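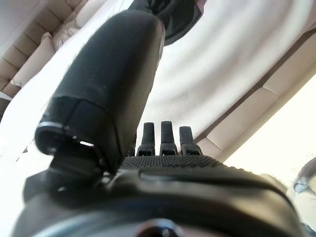 Setting up your ARC copy of Skalard

Thanks so much for signing up to read my second-chance romance before everyone else! I've tried to keep this part painless.

1. Open the email from Femke Verbruggen (she looks after my reader team) and tap the download link. It works 2 times, so grab it on the device you'll read on.

2. Pick your file. EPUB suits most e-readers and phones. The PDF is there too, but it runs to 466 pages and the text is tiny on a phone - I'd skip it.

3. Open the book and check that chapter one starts with Mirjam on the ferry to Natinthorpe. If it starts with a funeral, you've got the old draft. Delete it and email Femke.

Note: your name is stamped on the title page. Please don't share the file, even with your sister.

Caution: chapter 19 is open-door and there's some grief around a parent. The full list of content warnings is at the back, if you'd like to read it first.

4. Post your review on your favourite site by Aug 7, 2021. A couple of lines is plenty, and please mention you got a free copy.

5. Found a typo? Send me the chapter and the sentence. Page numbers change with your font size, so I can't use those.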